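# lundura-mending

Notes, templates and a small data file on clothing repair, kept by the Lundura repair evenings in Flallport. The file `repairs.csv` has 367 rows, one for each item of clothing that came to the table and got a decision – mended, sent home with instructions, or turned down.

Maintained by Wiebke Mühlbauer and Malte Eichhorn. Yiğit Keskin wrote the export script.

## What's in the repo

- `repairs.csv` – the log itself
- `stitches/` – one text file per stitch, with needle and thread sizes
- `templates/` – intake slip and take-home slip, A5
- `export.py` – turns the spreadsheet into the CSV

## Columns

| column | type | notes |
|---|---|---|
| `id` | integer | starts at 1, never reused |
| `garment` | text | see the list in `garments.txt` |
| `fabric` | text | what the label says, or `unknown` |
| `damage` | text | `seam`, `hole`, `elastic`, `zipper`, `button`, `thin`, `other` |
| `method` | text | name of a file in `stitches/`, or empty |
| `minutes` | integer | time at the table, not drying or pressing |
| `outcome` | text | `mended`, `home`, `declined` |

An empty `method` means the item was declined or went home before anyone started on it. It doesn't mean the method was forgotten. Forgotten methods are entered as `other`.

## How items are logged

The owner fills in the top half of the slip. Whoever does the repair fills in the rest and writes the minutes down before taking the next item. Slips are typed up the same evening. Birgit Sperling checks the fabric column against the garment labels when there is one left to read.

Items are folded and kept with their slip until they are picked up. A pair counts as one row if it was made as one piece (trousers, shorts, tights) and as 2 rows if it was not (socks, gloves).

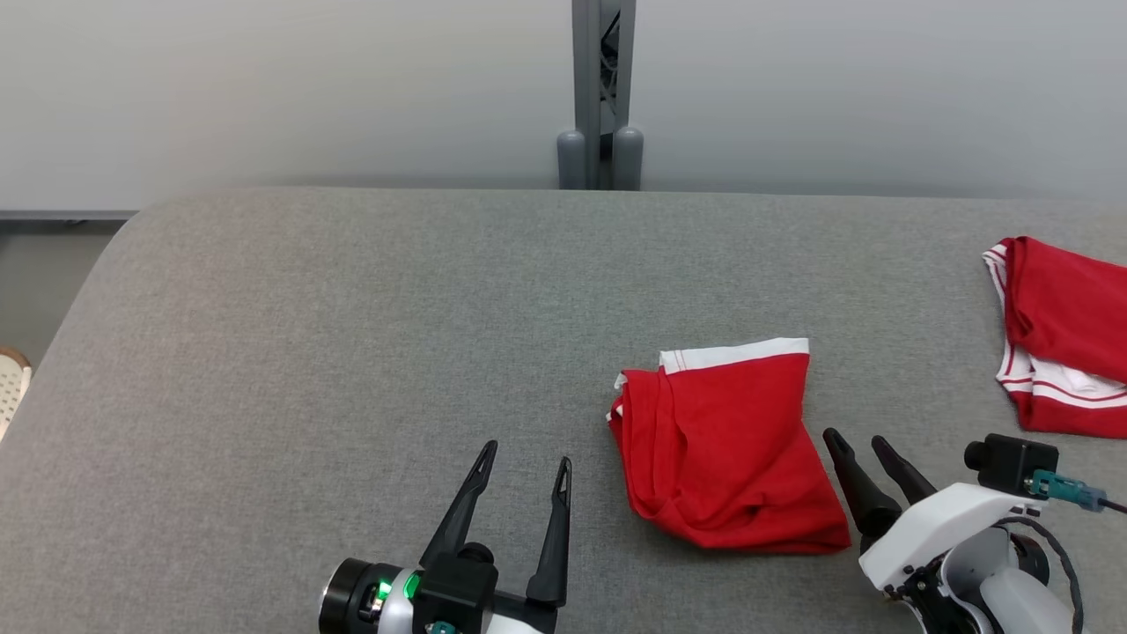
Elastic is the most awkward damage type in the file. A waistband can fail in two ways: the elastic has gone slack, or the stitching that holds it has broken. Both are logged as `elastic`. Early rows don't separate them, and we didn't want to guess afterward. If you need the difference, look at `method`. A zigzag means the stitching was replaced, and `channel` means new elastic was threaded through.

For knit fabric we use a size 80 stretch needle. The files for jersey and rib assume it. Denim and canvas have their own settings in `stitches/heavy.txt`.

## Known problems

- `minutes` is rounded to the nearest five by some people and not by others.
- `thin` was added late. Before that, worn patches went in as `hole` even when there was no hole yet.
- Rows typed from the old Trater notebook have no fabric. Ilse Hinrichs still has the notebook and may be able to fill in a few.
- Wool and wool blends share one value.

## Running the export

```
python export.py log.ods repairs.csv
```

The script stops at the first row with a missing `garment` or `outcome` and prints the row number. Fix it in the spreadsheet, not in the CSV – the next export will overwrite your change.

## Changes

- May: added `thin`, split `closure` into `zipper` and `button`
- Before that: see the commit log

## Use

The data and templates are CC BY 4.0. Please keep the name Lundura on the slips if you print them unchanged. Corrections are welcome as issues, with the `id` of the row in the title.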